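We use cookies to remember your preferences. Accept all | Manage settings

Village hall kitchen and back room: walk-round, Oct 8, 2023

Checked by Kamran Gondal. Comments are mine and may be ignored, as they were in January.

1. Fire exit, back room
Opens. Opens rather too well, in that it will not stay shut in a westerly. New latch needed. FAIL

2. Extinguishers
Both in date. The one by the hatch has a tea towel hung on it again. Tea towel removed, will be back by supper. PASS

3. Fire blanket
Present, on its hook, pull tabs showing. PASS

4. Water heater (Vrabec)
Descaled. The sign saying "HOT" has been joined by a second sign saying "VERY". No objection. PASS

5. Electrics
Extension lead behind the piano is plugged into another extension lead. I have unplugged it and hidden one of them. Meter cupboard clear apart from a box of 500 paper napkins, which are not to live next to the fuse board. Moved. PASS, just

6. Floor
Lino lifting at the kitchen door. Taped last winter, and the tape is now lifting as well. FAIL

7. First aid box
Contains 13 plasters, one sling and a raffle ticket (pink, 964). Eye wash missing. FAIL

8. Tables and cloths
Legs lock properly. Cloths must not hang low enough to catch a foot. Containers go on top, with lids and labels if there is food in them, and never on the floor beside the table.
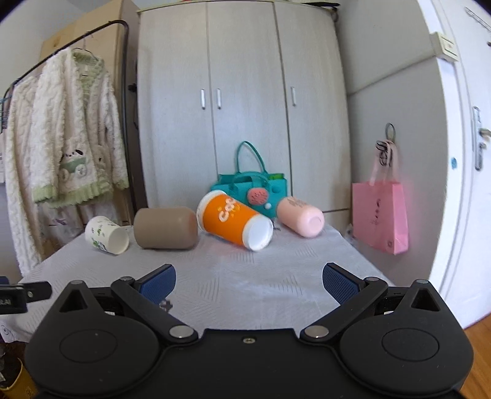
9. Fridge
Four degrees on the dial and four on my own thermometer, a rare agreement. Please date your leftovers. PASS

10. Key safe
Code changed. Ask me for it, and don't write it on the key safe.

Items 1, 6 and 7 to be put right before the next booking.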